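Unit 13. The Working Kitchen Counter

By Selina Zürcher
Friday, December 19, 2025

A kitchen counter serves three purposes: it holds appliances, it stores goods in daily use, and it provides a surface for preparing food. When these purposes compete for the same space, work slows down. This unit introduces the Carnberg method of sorting a counter by task – breakfast, baking, serving – before any item is moved.

Students should study the views of one kitchen and note which items belong to the same task. Fixed hardware is included in the survey.
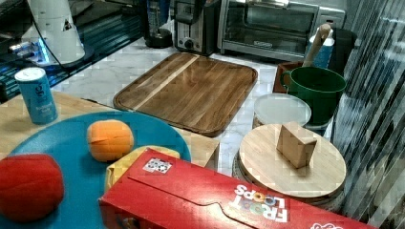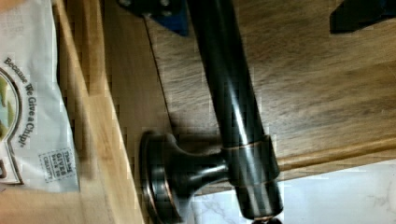
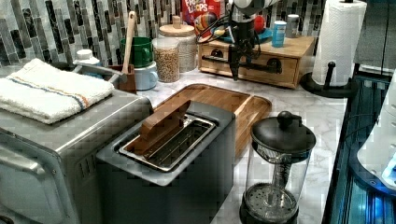
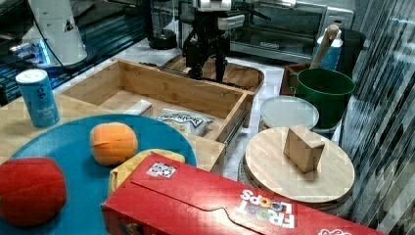
13.1 Grouping by Task

A group consists of items that are used together, whatever their size or material. A toaster and a cutting board may form one group; cereal and the plate beside it may form another. Containers with lids are listed separately. Drawers and bars are recorded where they are mounted – they limit what can stand in front of them.

Terms used in this unit are defined in the Koreck glossary.

Last updated: January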